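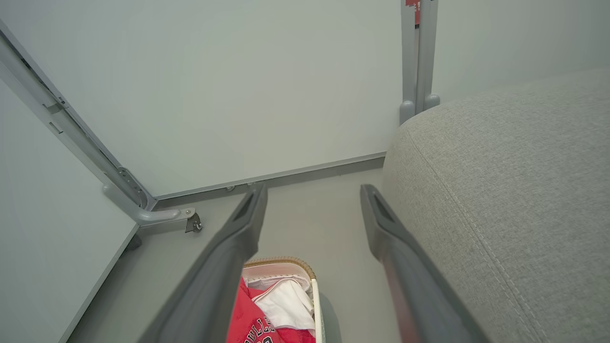 By Evdokia Drakos | Feb 14, 2023 | Filed under: Sequencing and lab methods

Batch effect (genomics)

A batch effect is a difference between groups of samples that comes from how they were handled, with no biology behind it. Say you run half your RNA samples in July and the other half two months later, with a new reagent kit and a different person at the bench. If the two halves look different, you can't tell right away what you're looking at. I've been writing these entries for the Stesside methods pages for a while now, and this is the one I get the most mail on!

Where it comes from

Pretty much anything can do it: kit lots, sequencing lanes, room temperature, how long a tube sat in the freezer, who did the pipetting. My own introduction was the Pemis study at Ernthorpe, where we had 661 blood samples and what looked like a gorgeous split between patients and controls. Areti Liapis colored the same plot by extraction date and the split was still there, only better. We had extracted nearly all the patients first (I still wince). Christos Michailidis redid 42 of them in mixed order and most of our 3,000 or so "interesting" genes went away.

Spotting it

I always start with a principal component plot, colored by every bit of lab paperwork I can get my hands on. Clustering the samples works too. If you put a reference sample in every run, look at that first, as it ought to come out about the same each time.

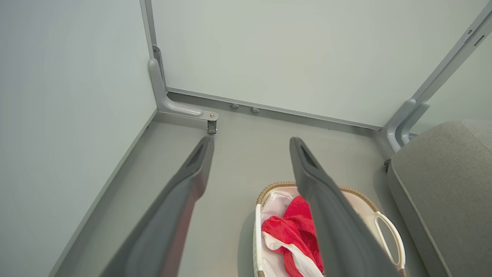 One warning on the plots, though. The first two components don't always show the problem, so go down to the fifth or sixth before you relax.

Correcting it

The simplest fix is to put batch in your statistical model as a covariate. There are also methods that adjust the data directly, usually by shifting and scaling each gene within each batch, and some that estimate hidden factors when you don't know what the batches were. None of them can rescue a design where all the cases are in one batch and all the controls in another.

Machine learning people get bitten too. A classifier will happily learn the batch and score beautifully, so hold out whole batches when you test it, even if that hurts.

See also: Randomization; Normalization; Margaritis plate layout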